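Pellport housing office changes layout of shared laundry rooms

Vistham Lettings has begun refitting the shared laundry rooms at its Pellport properties, replacing fixed folding counters with standing desks and open baskets. The work covers 364 flats and is being carried out in 4 stages, the first of which was completed on Tue 10 September.

Under the previous arrangement, small items left behind in the machines were placed on top of the dryer or on a window ledge. Residents' reports logged since May showed that lost property was the most frequent subject of complaint, ahead of machine faults and noise.

The revised layout puts a desk against the wall within a few steps of the washer and dryer, which are stacked to free floor space. Woven baskets on the desk take found items and small household goods such as tape. Desks are set against a clear stretch of wall so that light switches can still be reached. 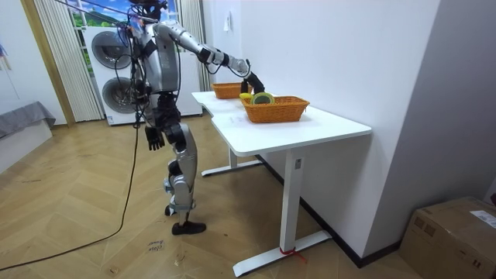 How long are found items kept before they are cleared?

Items stay in the basket for 3 weeks, after which they are moved to the Pellport office and held until the end of the following month.

Efthymia Kokkinos, who manages the refit for Vistham Lettings, said the choice of open baskets over lidded boxes followed a trial in the Narkby block. "With lidded boxes, people did not look inside," she said. "They reported an item as lost when it was on the desk in front of them. An open basket can be checked on the way to the machine."

The baskets were supplied by Rizzi under an existing contract. Two sizes were ordered. The larger is meant for found items and the smaller is kept as a spare for busy weekends. Neither is to be used for washing, and residents are asked to bring their own bags or baskets for carrying clothes.

Aidan Brophy, who represents tenants in the Narkby block, said the desks were a better working height for folding than the old counters but offered less surface. He has asked for a second desk in rooms serving more than one stairwell. Vistham Lettings said the request would be considered before the second stage.

Each room is closed for up to 4 hours while the old counter is removed. Dates for the remaining stages will be posted on the laundry room doors.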